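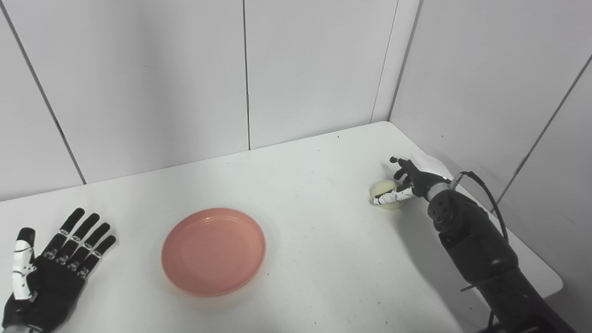 Gyu-bin Min wrote in to ask whether a map that has been folded in the back of a book for decades can ever be made to lie flat again, and whether it's all right to use an iron.

Please put the iron away, Gyu-bin! The answer to the first part is yes, very nearly, and it takes patience and hardly any equipment. I have been collecting old county maps and settlement surveys for longer than my shelves would like, mostly the kind with a big fold-out sheet in a pocket at the back showing every hamlet, mill and crossroads, and I have made every mistake with them that a person can make in a kitchen. So I've gathered up what I do now, in more or less the order I do it.

Getting a folded map to relax

Wash your hands and dry them well. Skip the hand cream until you're finished (I forgot this once, and there is a thumbprint over the town of Brusden to this day).

Open the sheet slowly, one fold at a time, and stop if it crackles. Paper that has lived in a dry attic is stiff, and it will often loosen up if you leave it partly open in an ordinary room for a night or two. I don't steam maps and I don't mist them. Hand-tinted boundaries can run, and the old purple duplicator ink that small planning offices were so fond of will run if you so much as look at it with a wet cloth.

Once it's open, lay it face up on clean blotting paper, put another sheet of blotting paper on top, then a board bigger than the map, then books. Big dull books are best. I use the two volumes of a regional development plan, 952 pages between them, which I doubt anyone has read straight through, me included. Leave it for 6 days and don't peek. The creases will still show, but the sheet will lie down.

Mending a split fold

Splits nearly always begin where two folds cross. Never use sticky tape, not even the kind that says it's invisible – it yellows, the edges pick up grit, and getting it off again takes the roads and rivers with it. Thin Japanese tissue and wheat starch paste are what you want. Tear the tissue instead of cutting it, so the edge is feathery, and use less paste than you think. Mend from the back. Put a scrap of nonstick baking parchment over the repair before you weight it, or you'll be mending your blotting paper to your map.

If the map is rare, or is worth more to you than a nice dinner out, take it to a paper conservator instead.
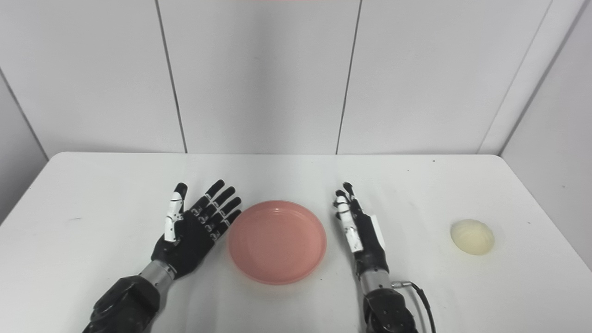
Pink plate on a white tabletop.

Keeping the loose sheets in order

My survey of the Drellness valley came to me as a heap. Someone had taken the staples out, which was kind, and hadn't numbered anything, which wasn't. If you inherit a heap like that, write a number on the back of each sheet in soft pencil, down in the corner, before you start shuffling. Then sort by place, starting upstream and working down. The villages in these surveys usually follow the water anyway, and you'll find the sheets where the farms were strung along a road sit together quite naturally at the end.

Store them flat if you have a drawer that's deep enough. If you haven't, roll them loosely around the outside of a wide tube, picture side out, and wrap the whole roll in plain acid-free paper. Arlindo Damasceno wrote in May to say he keeps his in a guest-bed drawer, which I thought was a lovely idea as long as the guests aren't told. Keep them away from the stove side of the house and off a basement floor. I like the room at 50 percent humidity or a little under, and a cheap dial on the shelf will tell you.

Using them without wearing them out

Trace, don't mark! A sheet of clear polyester film over the map lets you draw in the old parish lines or the route of the Ferri road with a wipe-off pen, and you can lay a second film on top for a later date and watch the houses creep out toward the railroad. Test the pen on a corner of the film first, and draw with the film lifted away if the map is precious.

If you photograph them, use daylight from a window off to one side and turn off the overhead lamp. I still haven't found a good way to do the long Tusov sheet, so if anyone has managed something that size at home, do write and tell me how.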